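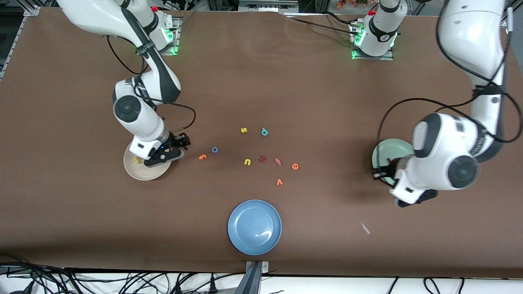

# Sorting Letters onto Plates: Our Spring Project Report

7th April

When our group first sat down to pick a topic, we wanted something that would fit on one table and that anybody's little cousin could understand. We settled on foam letters and plates, and I have to say I have grown very fond of both!

## What we used

The letters are the soft foam kind. The plates are beige, pale mint green and blue, and we picked three different colors so that we could talk about them without pointing all the time. Everything goes on the brown table in the Sedgwick room — we tried a lighter one back in August, when we were only playing with the idea, and the yellow letters were much harder to pick out on it.

## How a round goes

The letters start out scattered across the middle of the table, in no order at all, and the plates go around them. Each round has a card (we call them Oltine cards, after the street where we wrote the first batch) saying which letters belong on which plate. Some cards go by color and some by the alphabet, and a few mix the two, which caused more arguing in our group than everything else put together.

We wrote 34 cards and kept 27 of them. The others were either too easy or could be read two ways. "Put the warm colors together" sounds fine until you have to decide about purple, and we never did agree on that.

## What we noticed

We finished 19 rounds before the Stinis showcase and had to throw out 2 of them, both times over a card we had worded badly. Placement mattered more than we expected. When the plates sat too close to the pile, it was hard to say whether a letter at the rim had been sorted or had just started there, so we moved them farther out and wrote that into the rules.

## Still to do

The Sevwood group has asked to borrow the cards, so we need to type them up neatly and fix the spelling on the color ones. We would also like to try whole words next, starting with short ones.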